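Search data cards Filter Sort by newest

# Humasau Countertop Utensils – data card

Posted in May by the Humasau data maintainer
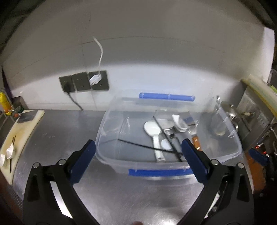
Wrist view from the hand-held gripper, pads open over the utensil tub.

## Read this before you train on it

Humasau is a set of 3229 demonstrations of people picking up, moving and putting down kitchen utensils with a hand-held gripper. There is no robot in the loop during collection. A person holds the tool, does the task, and the camera on the tool records it. The hope is that a policy trained on the recordings will carry over to an arm with the same fingers.

I helped collect the set and I maintain it, and I think that hope has been oversold, including in our own first draft of this card. The earlier text called the data "diverse" and "in the wild." Both words are gone. What follows is what I am willing to stand behind.

## What's in it

- 3229 demonstrations, each one a single task from start to finish
- 12 task types, listed in tasks.csv
- 17 collection sites, all of them working kitchens
- 9 operators, identified only by a code

Each demonstration has the video, the estimated path of the gripper, the width of the opening, and one line of text saying what the operator was told to do. The text was written before the attempt and never edited afterward. If the operator was told to pick up the soup spoon and came back with a chopstick, the label still says soup spoon. Check the outcome column.

## How it was collected

Sites were used as found. Operators were told not to clear the counter or move things for a better view, and mostly they didn't. Clear plastic tubs and steel counters show up a lot. So do cords, cutting boards, bottles and whatever else lives in the back corner of a kitchen.

Operators did a warm-up of a few tries at each site. Warm-up tries are not in the release. This matters more than it sounds: by the time recording started, the person already knew where everything was and how it liked to slide. You are getting second-hand confidence.

## Known problems

**Clear plastic.** The path estimate drifts when a transparent container fills much of the view. Steel counters make it worse. We flagged the bad cases with a simple threshold, and I don't trust the threshold. Nunov, the tool we used for tracking, reports a confidence score that stays high during some of the worst drift. Plot a few paths yourself.

**Thin things.** Chopsticks are the most common object and the most common failure. When one is lying across a rice paddle, a human just nudges the pile until something gives. The recording has the nudge but no touch signal, so a policy has to guess why it happened.

**People are too good at this.** Operators correct a slipping grasp with small rolls of the wrist that many arms can't match at that speed. We have not filtered these out.

**Hands in view.** Fingertips sometimes show at the bottom edge. Mask them or leave them, but do the same thing at training and test time.

**Few operators.** Two operator codes account for a large share of the clips. Splitting at random puts the same person in train and test, and your numbers will look great. Use split_by_site.csv. The random split is still in the repo for comparison with older runs – please don't report it alone.

## Results, such as they are

We trained one baseline, Oltutov, and ran it on one arm in one kitchen that was not among the collection sites. It handled large, isolated utensils fairly well. It did poorly on anything tangled. Small changes in the starting pose moved the success rate enough that I have left the table out until someone repeats the runs. If you have an arm and an afternoon, please be that someone.

The Ocampo set uses a similar gripper and people keep asking whether the two can be merged. The file formats line up. The camera mounts do not, and the opening width is measured differently. Merge them if you like, but show a result with each one alone first.

## Not recommended for

- Claims about food safety or handling sharp tools
- Measuring how skilled a person is
- Any sentence with the word "general" in it

## Files

- demos/ – one folder per demonstration
- tasks.csv – task types and instructions
- outcome.csv – success, partial, fail, unclear
- split_by_site.csv – use this one
- split_random.csv – see the warning on operators

"Unclear" means two reviewers disagreed. We did not break the ties.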